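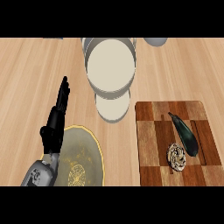
Home | News | Clubs | Events | Contact

Print this page | E-mail this page

NAVARRETE ROBOTICS CLUB TAKES ITS SIMULATED KITCHEN TO THE FILICO STUDENT CHALLENGE

25 November 2023 – The Navarrete School robotics club has earned a place in the final of the Filico Student Challenge, and its members could hardly be happier! The team of seven students will compete in May with Olby, a program that teaches a robot arm to handle everyday kitchen jobs inside a computer simulation.

The students have spent the fall term working on a virtual wooden tabletop set with a pan, a large white pot and a checkered cutting board. A glossy dark green eggplant has become the club's favorite test piece. It is long, rounded at one end and narrow at the other, and deciding where a gripper should take hold of it has filled many an afternoon – and most of one whiteboard.

"The first time Olby picked up the eggplant and set it in the pan, the whole room cheered," said club adviser Raed Majali. "Then we moved the cutting board a little and it missed completely. Everyone went straight back to their code, and I loved seeing that."

Olby has now completed 1787 practice runs. The students keep a shared log of each one, with notes on what the arm was asked to do and where it went wrong. Newer members started out reading the log and are now writing their own test layouts.

At the final, each team gets 300 seconds to finish a set of kitchen tasks in a layout it has not seen before. Navarrete will be one of 4 school teams taking part. Porura, the club's second program, will not be entered this year, but parts of its planning code have found their way into Olby.

The club meets after school in the computer lab and welcomes students from every grade. No programming experience is needed. Families who would like to see Olby at work can ask at the school office for the dates of the spring open labs.

Print this page | E-mail this page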